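Coltow Guest Housing Program - Progress Report to the Mernetti Fund

The third quarter of the grant closed in April with 70 percent of the award committed. Repairs to the roof and gutters at the Clurnby house are finished, and the rooms on the upper floor are open to families visiting patients.

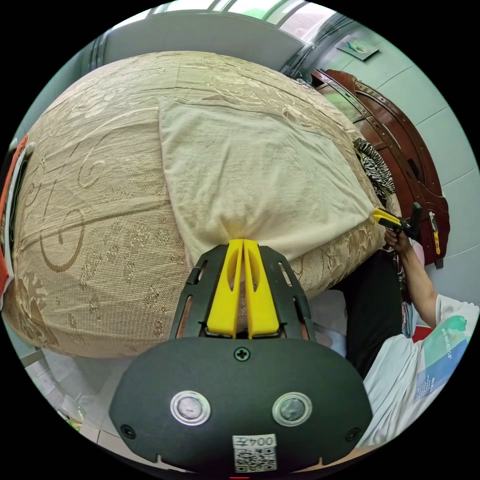

Negash Heating replaced the boiler for $3000, which was within the approved budget. Three window repairs remain open - the supplier has moved delivery back twice - and we ask that the unspent balance be carried forward.

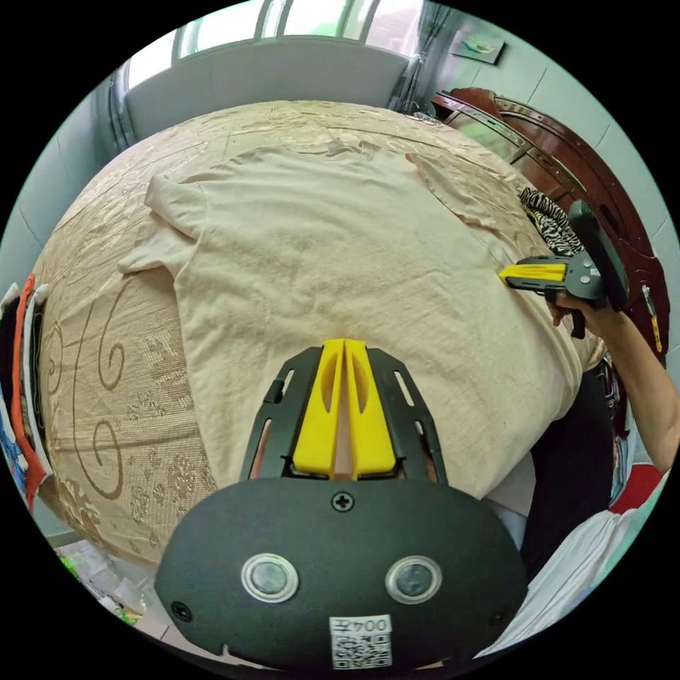 Bed with patterned beige bedspread, Clurnby.

Occupancy figures will follow with the final report.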